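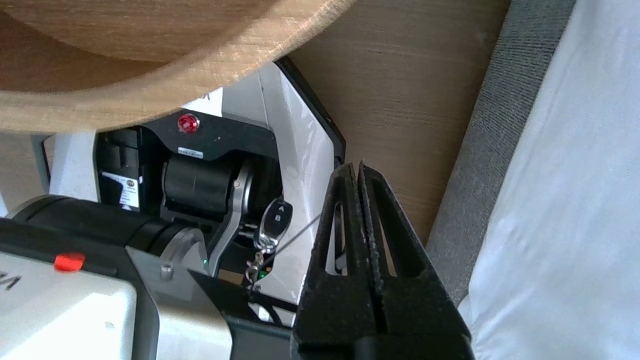

Light wood tabletop, curved edge

How do I get water rings and a sticky feel out of a round oak table?

Posted by skillet_and_sons in Home & Furniture, 2022-11-29

Hi all, long-time reader, first-time asker. I bought a secondhand round table in September off a local listing. The seller called it a Skivside, light oak, and said it had been in her breakfast nook for years. I paid 249 for it with no chairs, which I thought was fair (my brother disagrees, but he thinks everything should be free).

I love the table. The rim is thick and nicely rounded over, so you can lean your forearms on it without getting that line across your skin. The top is the trouble. There are a bunch of white rings on one side, plus one darker ring, and the whole thing feels tacky when it's humid or when I've been cooking. If I leave a piece of mail on it overnight, it kind of peels up in the morning. Gross.

So far I've tried dish soap and warm water, then a bottle of Lellel furniture polish that was under the sink when we moved in. The polish made it shiny for a day and then, I think, stickier. I don't know if the finish is oil or lacquer or what. The seller didn't know either.

I don't own a sander and I'd like to keep it that way. Can I fix this with stuff from the hardware store? And is the dark ring a lost cause? We're having people over for the holidays and I'd rather not hide it under a tablecloth all winter.

Kendra Marchand

Ooh, I've been through this with my own kitchen table, so let me save you a weekend. Stop using the polish! A lot of those leave silicone or wax behind, and layering it over kitchen grease gives you exactly the flypaper feeling you're describing.

First, find out what you've got. Pick a spot on the underside near the edge, or somewhere on the top you don't care about, and put one drop of water on it. Leave it 10 minutes. If it's beaded up and wipes off clean, you probably have a film finish like lacquer or poly. If the wood went darker under the drop, it's oil or wax, or the finish has worn away there. Test the top as well as the underside, since factories don't always bother finishing both the same way.

Then get the gunk off. Mineral spirits on a rag, windows open, rubbing with the grain. It'll come up yellow or brown and you'll be horrified. Keep switching to a clean part of the rag or you're just moving it around. Lay the rags flat outside to dry when you're done, don't ball them up in the trash. Let the table sit overnight and feel it again. Mine went from tacky to totally normal with just that step – I was almost mad about it.

If it's still soft and gummy after that, the finish itself has broken down from years of hands and hot plates, and I'm sorry, but no cleaner brings that back. You'd be stripping and refinishing.

White rings are moisture sitting in the finish, so those are the easy ones. Lay a thin cotton cloth over the ring (an old pillowcase works great) and touch it with an iron on low, no steam, a few seconds at a time. Lift and look, lift and look. I did 15 passes on my worst one before it faded, so don't give up after two. Don't park the iron there, though.

The dark ring has gone down into the wood. Oak does this when water and a bit of metal get together, a can or a plant stand or whatever. Oxalic acid (wood bleach) will take it out, but only on bare wood, which means getting through the finish first. Personally I'd put a fruit bowl on it until spring.

gill_road_dad

mayonnaise. leave it on the white rings overnight, wipe off in the morning. my mother in law swears by it. worked on our coffee table, sort of. smells like a sandwich for a day

zernano77

Agree with Kendra on nearly everything, but if your water drop test says oil finish, go easy with the iron. I scorched one that way.

For an oiled top I'd do the mineral spirits, let it dry, then rub lightly with a fine gray pad, always along the grain. After that, one thin coat of hardwax oil, wipe off ALL the extra, and leave it alone for as long as the can tells you. People put on too much and don't wipe, and then they're back here asking why their table is sticky.

Do the whole top while you're at it. I only did the bad half of mine and you could see the line from the hallway – had to go back and do the rest anyway.

And get coasters. Cork ones, cheap, leave a stack right out on the table where your guests will grab them.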